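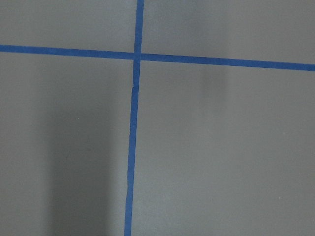 FOR RELEASE - October

Iretti ships Drokon 5, calibration and planning software for robot arms

Zikberg - Iretti today released Drokon 5. Main change: wrist camera calibration no longer needs a printed target. Two strips of painter's tape on a flat surface will do. The software fits a line to each strip, finds the crossing and works out the camera offset from several arm poses. Tape can be a bit crooked. Shadows are handled too, in most lighting.

"Our users were reprinting checkerboards every week," said Manon Chan, head of perception. "Tape is in every drawer."

Also new: a faster path planner, a replay tool for failed runs, and logs you can acutally read. Internal testing covered 1,208 calibration runs, 828 of them under uneven light. Drokon 5 stores up to 2,000 poses per project.

First outside user is Hijazi, a parts packing firm. "Set up before lunch, running by 3 p.m.," said Sheldon Zacharias, line manager at Hijazi. "Would of taken us two days on the old version."

Free upgrade for current license holders. Older project files open as is - custom planner plugins need a rebuild.

Press contact: Sylvie Simard, Iretti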